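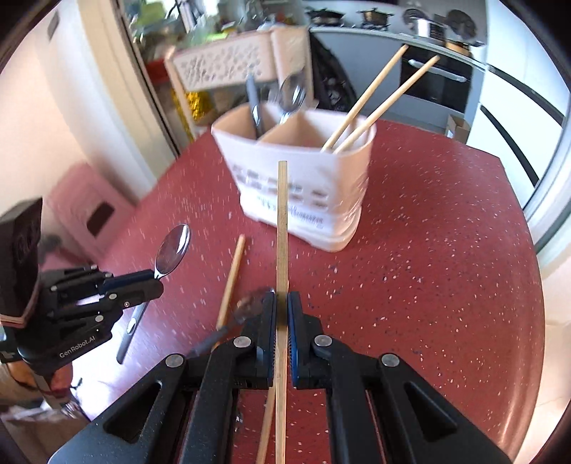
Pair 603, March, mid-morning. Picking up where I left off on the slipping pads.

So the left jaw on this one has been letting thin round things creep, and I finally got to it properly. Took both blue pads off, wiped the backing plates with alcohol, and put on a fresh set from the Skomico bag (the older Honel ones are getting shiny on the ridges, don't use them for chopsticks!). Screws back in a little at a time, left and right in turn. I didn't go crazy on torque -- snug plus a touch.

Then the linkage. Worked every pivot pin by hand with the trigger off and one on the right felt gritty. Drop of light oil, 16 slow squeezes, wiped off the extra. Much nicer. Please keep oil away from the pads, I've ruined a set that way and it was nobody's fault but mine. 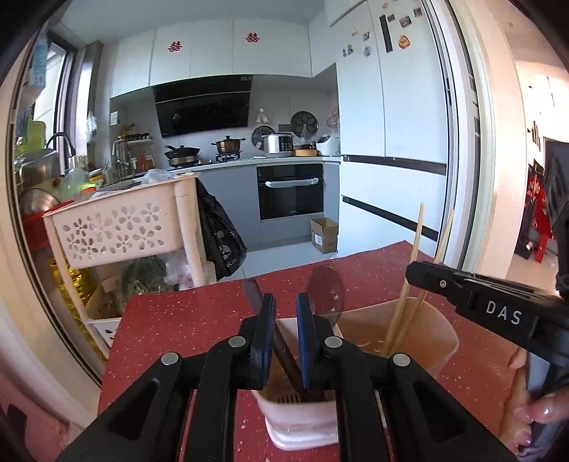 Width calibration next. Zero with the jaws fully shut, then open all the way, then shut again and see if it comes back to the same number. First try it came back 10 counts high, so I backed off the left pad a hair and reran it. Second try was fine and I wrote that one to the config. The old file is saved in the Storklow folder if anybody wants it back.

Utensils are still my favorite check after a pad swap. A chopstick shows you right away if the two pads meet square, and a spoon handle is flat enough to tell you if one of them is tilted. Slow closes first, always.
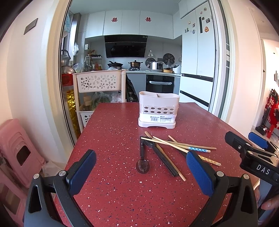 Timing between the two hands I left alone, I only wanted the mechanical side done today. The log rolled over at roughly 800 closes, so start a new one before the next long run.

Still to do: order more pads, find the small hex driver (Sowerby toolbox, maybe?), and look at that gritty pin again after a week of use. If it's rough again I'll pull it and swap the bushing.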